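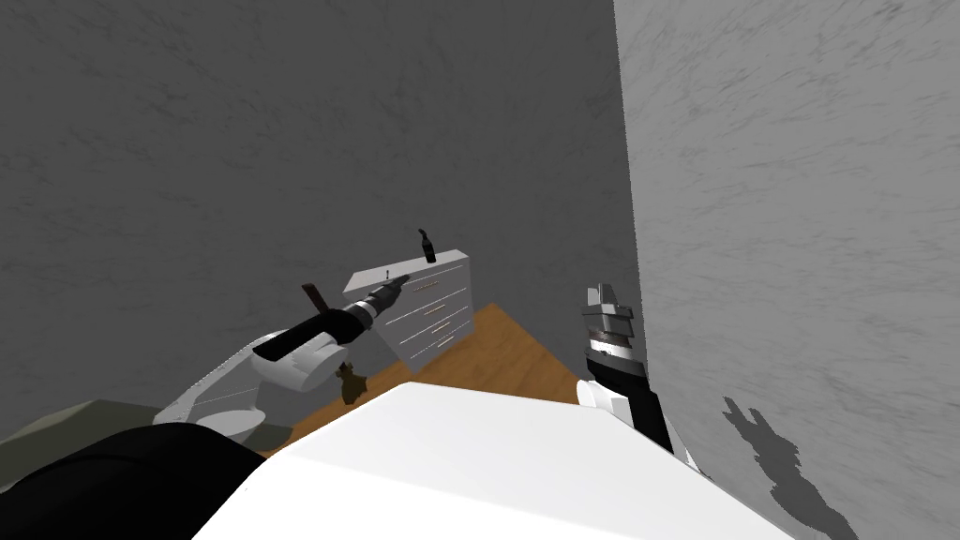 Marjorie Goodall asked after the last report whether the left arm fault was in the simulator or in our controller, and whether it could carry over to hardware. It is in our controller, and yes, it could.

**Progress report, May: Birkett two-arm tool tasks**

The fault showed up in the drawer chest task, where the left arm brings a tool to a small part on top of the chest while the right arm holds back near the wall. We ran 600 trials. In 98 of them the left arm kept pushing after contact had been made, and the force limit did not stop it. In 7 of those the gripper lost the tool.

Deividas Pētersons traced it to the contact check. The check reads force at the wrist, but the limit was being compared against a value filtered for the empty gripper. With a long tool held at an angle, the reading lags and the stop comes late.

**Done so far**

- Contact check now loads the filter for the tool in hand
- Separate hard stop on tool travel, independent of force
- Logs keep the raw wrist reading as well as the filtered one

We repeated 68 of the failed trials with the new check. All but two stopped inside the limit. Imogen Mapplebeck is looking at those two; both start with the tool already very close to the part.

**Effect on the schedule**

Hardware trials at Clurkus are on hold and no powered tool will be fitted until the two remaining cases are closed. The right arm work goes on as planned. No change to the budget. Andri Fankhauser will send the revised safety sheet separately.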